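卓上アーム一式「Cenier」 導入プランと費用のめやす

こんにちは、Ivanoの機材ページ担当です。アームを買いたいんだけど結局いくら見ておけばいいの?というお問い合わせが本当に多いので、カタログに載せにくい話も込みで一枚にまとめました。ちょっと長いですが、見積もりを取る前にざっと読んでもらえるとうれしいです!

私がいつも最初にお聞きするのは「机の上で何をさせたいですか」。スタンプを押す、小箱を扱う、そういう細かい机仕事が中心なら、このページの構成がそのまま出発点になります。

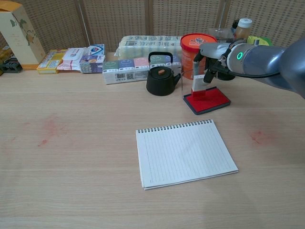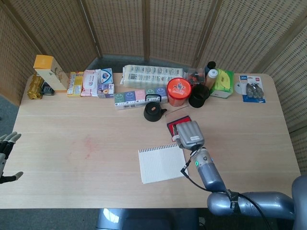

セットに入っているもの

・アーム本体(手首関節に表示ランプつき)
・2本指グリッパー
・手首まわりのケーブル一式
・制御ボックスと電源
・初期設定と半日の操作説明

机、パーティション、扱う品物は入っていません。ここを勘違いされる方がけっこう多くて、納品日に「で、机は?」となったことが2回あります。机は先に用意しておいてくださいね。

グリッパーはどれを選ぶ?

迷ったら標準の2本指で始めてください。スタンプのような縦長のものを上からつまむ作業なら、まずこれで試すのが早いです。多指ハンドも取り扱っていますが、値段がぐっと上がるうえに調整の手間も増えるので、私は最初の一台にはあまりおすすめしていません(売る側がこんなことを言うのもなんですが)。あとから載せ替えられるよう、取り付け部は共通にしてあります。

むしろ予備の指先を一組、最初の見積もりに入れておいてください。指先は消耗品です。あとから単品で頼むと送料のほうが気になる金額になります。

予算の組み方

本体価格だけで稟議を通してしまって、あとで困った…という相談が毎年あります。私なら、本体のほかにこんな項目を並べます。

・机と固定具
・目隠し用のパーティション
・予備の指先とケーブル
・作業対象の品物(練習用に多めに)
・保守契約
・担当者が慣れるまでの時間

パーティションは後回しにされがちですが、背景が落ち着くとカメラの調整がずいぶん楽になります。高価なものでなくて大丈夫で、折りたたみの衝立で十分役に立ちます。背の高さだけは、机に座った目線より上まで届くものを選んでください。

品物の費用も意外とばかになりません。お茶の道具、ティッシュ、お菓子の箱、文房具。一つひとつは安くても、形の違うものをそろえていくとちゃんとした金額になります。うちでは消耗品の枠として、練習メニュー一つにつき200点まで登録できる管理表をお渡ししています。何をいつ買い足したかが残るので、翌年の予算を立てるときに助かりますよ。

机のこと

天板は傷や汚れがつく前提で選びましょう。スタンプ台を使う作業なら、木の天板に朱色のインクが残ることも考えておいてください。上の2枚の机にも、うっすら赤っぽい跡が見えますよね。気になる方は交換できる天板か、デスクマットを予算に足してください。私は跡が残っても気にしない派なんですが、来客のある部屋だとそうもいかないと思います。

もう一つ、ケーブルの逃がし方。手首から出る黒いケーブルはたるみを持たせて配線するので、手前に置いたメモ帳や小物の近くを通ることがあります。アームの根元側には何も置かないスペースを35センチ取ってください。机のサイズを決めるときに、ここを忘れないで!

保守契約はつけるべき?

週に何日も動かすならつけてください。月に数回、見学のときだけ動かすくらいなら、最初の一年はスポット修理でも回ると思います。保守はPaltecが窓口…と書きかけましたが、正しくはPalteckです。kがつきます。メールの宛先をよく間違えられるのでご注意を。点検の予約、部品の取り寄せ、代替機の相談まで、全部ここで受けています。

Acharya版との違い

Acharyaは同じアームを使った両腕構成です。片手で押さえてもう片方でつまむ、といった作業がしたい方はこちらをどうぞ。費用は単純に倍とはならず、制御まわりと設置調整の分が上乗せになります。机も奥行きのあるものが必要です。まず片腕で始めて翌年に増設、という順番も選べるので、その予定があれば見積もりのときに一言ください。設置の向きを最初から増設用に合わせておきます。

ご注文と納期

商品番号は2763です。お問い合わせの際は、この番号に加えて、机の寸法、扱いたい品物のリスト、ご希望の導入時期を書いていただけると話がとても早いです。品物リストは完璧でなくて大丈夫。スマホで机の上を撮った写真を送ってくださる方もいて、私はあれがいちばん助かります。

7月中は設置のご予約が混み合っています。夏休み前に動かしたい方は早めにご連絡ください。見積もりだけでももちろん歓迎です。

ページ更新日:2023年7月6日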